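3.2 Surface pattern and the sense of slope

We had long suspected, from many pleasant afternoons spent walking the corridors of the Preden clinic, that people judge a slope as much by the pattern on a surface as by the slope itself, and this section sets out what we learned when we finally asked them. Our 65 participants, all visitors to the Stellow day centre, sat with us for up to 2 hours each and were generous with their tea breaks and their patience. Each of them was shown plain and patterned surfaces and asked, in their own words, which way was "down". Figure 4 gives a feel for the kind of view in which the question becomes surprisingly hard — a band of two-coloured tiles set on the diagonal, narrowing as it recedes, with a plain green surface above it. 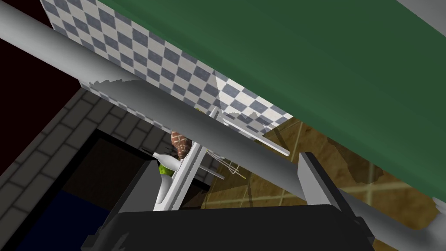
Figure 4. Diagonal tiling beside a plain surface (computer rendering).

Florante Lacson objected, when we read him an early draft, that older visitors look for a skirting board or a door frame long before they look at tiles, and that we ought to have asked about those first. We think he is right, and we have added his question to the Thursday sessions at Agbayani. Even so, the answers we already had were steady enough to report. Diamond patterns made people slower and a good deal less sure of themselves, while plain walls, dull as they may be, gave them very little trouble.

Comments (2)

Kauko Kettunen: Lovely to read. Did you try it with the lights dimmed? Our hallway at Priltitz is much worse after tea.

Guest: My mother always holds the wall by the chequered bit at our chemist's. Now I shall ask her why.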